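Washer door detection: depth is full of holes on the glass, how do you get a stable grasp pose?

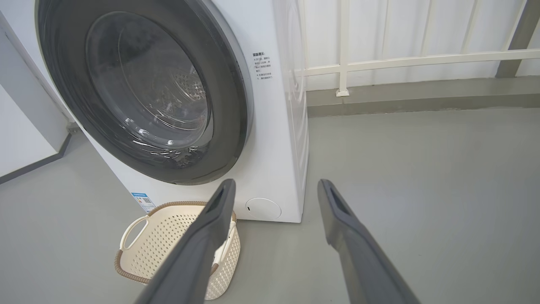 Posted by fengying_q in Perception and Planning, December, 9:42 pm
8 replies

Hello all. I am working on the laundry task with the Cutia stack, wrist camera only. The policy must find the door, find the edge to pull, then plan the arc. My problem is the first step. The porthole is tinted and domed, and it gives bright reflections on the right side. The depth node returns either nothing or a point far inside the drum. The plane fit for the front panel is good, but the door circle jumps up to 2 cm between frames, and the planner then rejects the path.

I recorded 599 approaches. The failures are mostly when the arm comes from above and from the side, because then the circle becomes an ellipse and a part of it is outside the view. Should I mask the glass, or is it better to train the detector again?

Fengying Qin

thandeka_n wrote:
Mask the glass. Fit your ellipse on the dark rim only, in RGB, and project it to the panel plane you already trust. You don't need depth inside the door at all.

rivadeneira_fan wrote:
I disagree with the masking. The rim is thick and it stands out from the panel, so if you project it on the plane you add a bias, and it gets worse with the angle. We had the same thing with the Bikley planner. Retrain with more oblique views and be done.

thandeka_n wrote:
A bias is fine, a bias I can calibrate. Jumping I can't. And how many labels do you want her to make?

fengying_q wrote:
I have 2,060 labeled frames, but few of them are oblique. Today I tried the mask with a constant offset for the rim height. The jumps are much smaller — the planner accepts most of the paths now. There is still one strange case: the detector sometimes takes the round filter cover at the lower right as a second door, with low confidence.

lostance_dev wrote:
Add a size prior. You know the panel plane, so you know the metric radius. Anything as small as a filter cover should be dropped before it reaches the tracker.

rivadeneira_fan wrote:
Also check your self-filter. Your left finger covers part of the laundry basket and its tip comes close to the lower rim. If the gripper mask is a few pixels too thin, finger edges go into your ellipse fit.

fengying_q wrote:
This is a good point. My gripper mask was made with the fingers closed, and I approach with them open. I will render it from the joint state.

thandeka_n wrote:
OK, that one I agree with. Do the self-filter before you touch the labels, and please post the same plot again after.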